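Home Tips from Wemville
Looking after an older stereo at home
Posted 21/11/2020

Many people in our town still have a stereo receiver from the years when every family bought one at the electronics store. With small care such a machine can play for a long time. I write down the things I do with mine, a Skolberg receiver with two floor speakers, which I bought at the Flandero shop when they were clearing the shelves. I paid 277 dollars for everything, with the cables.

Dust

Dust is the biggest enemy. It goes in by the openings on the top and makes a gray carpet on the parts inside. Once a month I switch off the receiver, pull the plug from the wall and wait one hour. Then I go over the openings with a soft paintbrush, holding the vacuum cleaner hose in the other hand, a little above. Do not touch the case with the hose. Never spray a cleaner on the machine. For the front, a cloth which is almost dry is enough.

Place

Leave free space above the receiver, at least the width of a hand. Do not put it inside a closed cabinet, and please do not put a plant on it, also not a small one. My first amplifier was finished by a glass of water that stood under a fern.

A speaker should not stand tight against the wall. Try it first with the distance of two hands, listen to a song you know well, and move it a little at a time. In a room with hard floor the sound can become sharp. A rug between the chair and the speakers helps much, and so do curtains and anything else that is soft.

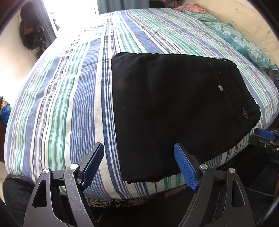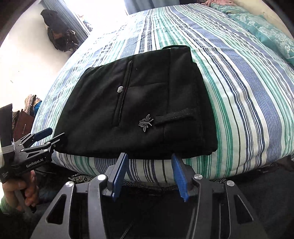

Cables

Before you unplug anything, put a piece of masking tape on each cable and write on it where it belongs: "TV", "radio antenna", "left speaker". This takes ten minutes and it saves a full evening.

Look at the ends of the speaker wire every November, or in another month that you can remember. When the copper has turned brown or green, cut off the bad piece and strip a new end, as long as your fingernail. Twist the thin wires tight before you put them in the clamp. No loose hair of wire should touch the next clamp, this can damage the receiver. The power must be off for all this work.

Do not coil a cable around your elbow. It gets a twist that stays. Make big loose circles and close them with a strip of cloth or a garden tie.

A knob that crackles

If the volume knob makes noise when you turn it, switch off the receiver and turn the knob from the one end to the other thirty or forty times. Often the noise is gone or much weaker. If it returns after a few days, the inside needs contact cleaner, and for this I go to the repair counter. The last time I paid 32 dollars, and they also changed the small lamp behind the dial. A new receiver of the same kind was 1,392 dollars in the window of Cirillo, so I was content with the repair.

Remote controls

Take out the batteries when you go away for longer than a month. White powder on the springs comes from old batteries. Put on gloves, take a cotton swab with a little vinegar, clean the springs, and let all dry until the next day. Do not mix an old battery with a new one.

Papers

Keep the receipt and the manual together in one envelope. The receipts from the store become pale with the years, so make a copy while you can still read the numbers. I write the model number also on the outside of the envelope. When I call the repair counter they ask for it first, and the label is always on the back of the receiver, where it is dark.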